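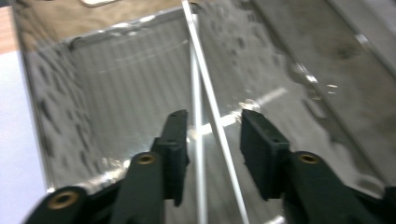

White rod on the brushed stainless tray, reflection visible next to it.

Prolwood Forum > Workshop > Materials and Stock

Straightness check on thin rod using a steel tray

diwasaki
Posted Thursday, 7:40 pm
I have a batch of thin white rod to sort before cutting it into plant label stakes. I don't own a surface plate. My method so far is to lay each piece on a stainless tray and compare the shaft with its reflection. A bent piece should show an uneven gap. Is this good enough for stock I want within 1 mm over the length?
Demetrius

lurkport_tom
Posted Thursday, 8:02 pm
No. Brushed finish scatters the light along the grain. Your reflection is a pale blur with no edge to measure from. You need a polished face or, cheaper, a piece of float glass.

kestrel_bench
Posted Thursday, 8:15 pm
Disagree in part. For 1 mm you don't need a sharp edge. Roll the rod with one finger and watch the ends. If it wobbles, reject it. The reflection is optional.

lurkport_tom
Posted Thursday, 8:21 pm
Rolling assumes the tray is flat. Pressed trays usually have some crown in the bottom. I put a Doson straightedge across mine and could slide a 0.5 mm feeler under it at the middle. That is half his tolerance gone.

diwasaki
Posted Thursday, 8:48 pm
Fair point on the crown. I have not checked mine. The reflection also sits at an angle to the rod in the photo, so the two make a narrow V. Does that mean the rod is bent?

kestrel_bench
Posted Thursday, 8:55 pm
Not by itself. A rod with one end higher than the other will do that, depending on where you view it from. Get it lying flat first, then compare.

talebi_stock
Posted Thursday, 9:30 pm
I sorted 2,215 pieces of 4 mm rod last winter and kept 1,749. Glass on a level bench, rolled by hand, roughly ten seconds each. Store them flat afterward. Mine picked up a bow standing in a bucket near the heater.

diwasaki
Posted Thursday, 9:44 pm
I only have 30 to do. There is an old glass shelf in the garage, so I will use that and keep the tray for the rejects.

lurkport_tom
Posted Thursday, 9:51 pm
Check the shelf with a straightedge too.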